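Martes, la mesa larga

Gizella llegó tarde, con el abrigo puesto todavía. La reunión de Pundeo era a las diez y la mesa seguía igual. Envoltorios verdes por todas partes. Arrugados, retorcidos, uno casi en el borde. La taza verde y blanca. El vaso naranja, de pie, a la izquierda del todo.

Más de 129 correos sin abrir y ella pensando en migas.

Empezó por el largo, el retorcido. Crujía. Lo dobló en dos, luego otra vez, lo metió en el bolsillo. Ridiculo, guardarse la basura de otros. 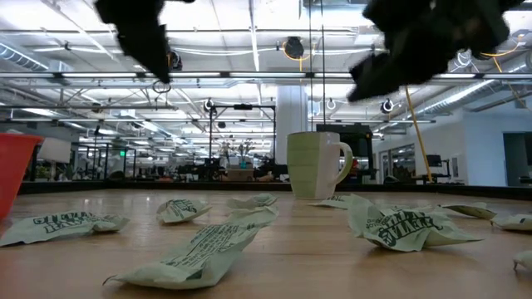
Krisztina Vörös, por teléfono, que lo dejara, que siempre acababa limpiando ella y luego se quejaba toda la semana. Que en Notska pasaba lo mismo y allí al menos pagaban mejor.

—Son dos minutos.

—Llevas dos años con los dos minutos, Gizella.

Colgó. O se cortó. Otro envoltorio, otro mas. El bolsillo ya no cerraba. Las diez menos cuatro, voces en el ascensor.

Cogió la taza por el asa y se quedó así, de pie, con el abrigo lleno de papeles verdes, mirando la puerta.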